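# Slow Cider in Simville

The road to Simville goes up for a long time, and then on the left side there are the apple trees. When I came the first time, on a Saturday in November, the pressing was already finished, and the whole yard smelled like wet leaves and yeast. I had read about Wundetti cider for years before I tasted it. In the city you can find it in maybe two or three bars, always on the lowest shelf.

Wundetti makes 3,373 bottles in a good year. In a bad year, when the frost comes late, they make 478, and they sell these only from the door of the barn. The price stays the same in both cases. I asked if this is a clever business, and the answer was a shrug and another glass.

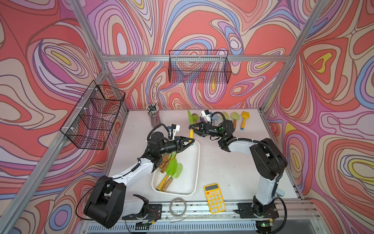

*Vol. 5, No. 36*

The cider is made from an old apple which the local people call Unberg. It is small and hard, and so bitter that even the deer leave it until the end of winter. Eaten fresh, it dries the mouth like strong tea. But after a slow fermentation in a cold cellar the bitterness becomes round, and there is a taste of orange peel and a little smoke, although no smoke is used. I cannot explain this and I did not get a good explanation at the farm.

No yeast is added. The juice goes into the barrel and waits for the yeast that lives on the skins and in the wood. Sometimes it waits for two weeks and everybody becomes nervous. The barrels came from Takács, a small winery that closed its red wine cellar, and the first ciders from them had a pink color that the regular customers did not like. Now the color is gone, but in the driest bottles I still find something of the wine, a kind of sour cherry at the back of the tongue.

The bubbles are very fine. Wundetti bottles the cider before the fermentation is completely finished, so the gas is made inside the glass, and a thin layer of yeast stays at the bottom. You should keep the bottle standing for one day and pour it slowly - or you can turn it over once and drink it cloudy, as they do in Simville with fried potatoes and onions.

Not every person in the village loves this style. In the bar next to the church they serve a sweet cider from the big press in the valley, and it sells much better.
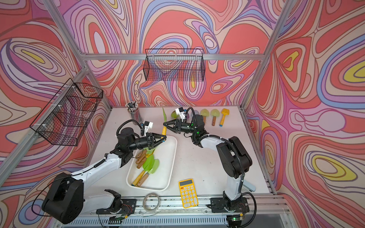
A man at the end of the bar told me that the Wundetti cider is "for people who enjoy to suffer," and that his grandmother used Unberg apples only for vinegar. He did add that it was excellent vinegar. Then he asked what I had paid for my bottle, and he repeated the price to the whole room.

I understand him a little. The first sip is severe, and a person who expects apple juice will be disappointed. I would open it cold but not very cold, with a hard cheese or with roast pork, and give it twenty minutes in the glass. The second sip is already more friendly.

The barn is open on Saturday from ten until the bottles for that day are gone. Bring cash, and also your own box.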